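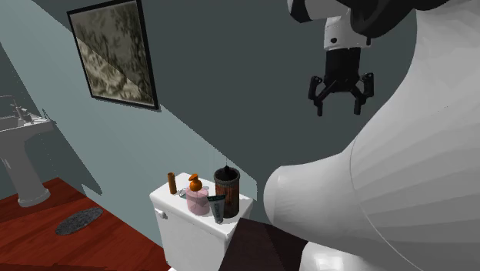 Figure 8.1 A band of light falling across a wall and a framed picture.

Chapter 8
Light and Shade

Light travels in straight lines. When something solid blocks its path, a shadow forms on the far side. In this chapter you will learn why some shadows have sharp edges and others are blurred, and how the size of a shadow changes as the lamp is moved. You will need a torch, a ruler and a sheet of white card for the 3 activities. Before you start, read again the notes on reflection in Chapter 7.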